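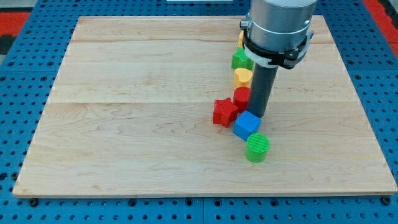 Déposer une demande de dessin ou modèle suppose de réunir, avant toute saisie en ligne, les éléments qui définissent l'apparence du produit. Le présent guide s'adresse aux adhérents de l'atelier partagé Guvgate qui souhaitent protéger une pièce conçue dans nos locaux. La protection porte sur les lignes, les contours, les couleurs, la forme et la texture. Un plateau en bois clair au veinage apparent, sur lequel sont disposés de petits blocs de plastique colorés, soulève ainsi deux questions distinctes : l'apparence du plateau et celle des blocs. Chacune appelle ses propres reproductions.

Étape 1. Vérifier la nouveauté
Consultez les bases publiques de dessins et modèles et conservez une copie datée des résultats. Toute présentation antérieure du produit, y compris lors d'une journée portes ouvertes, doit être signalée au service juridique.

Étape 2. Établir la titularité
Lorsque plusieurs personnes ont participé à la conception, joignez un accord écrit signé de chacune. Le modèle Zidton, disponible à l'accueil, convient aux projets menés à deux ou trois. Les salariés doivent en outre produire l'autorisation de leur employeur.

Étape 3. Préparer les reproductions
Présentez le produit seul, sur fond neutre, sous plusieurs vues numérotées. Les cotes, légendes et logos de tiers sont à retirer.

Étape 4. Faire relire le dossier
Adressez l'ensemble à Walid Harb, responsable de la propriété industrielle, ou, en son absence, à Jad Farah. Les dossiers complets reçus avant le mercredi midi sont examinés dans la semaine. Les frais de relecture s'élèvent à 155 euros par dossier, hors redevances officielles.

Étape 5. Déposer la demande
Le dépôt est effectué par le demandeur ou par son mandataire. Transmettez ensuite le récépissé au secrétariat, qui l'enregistre au répertoire de l'atelier.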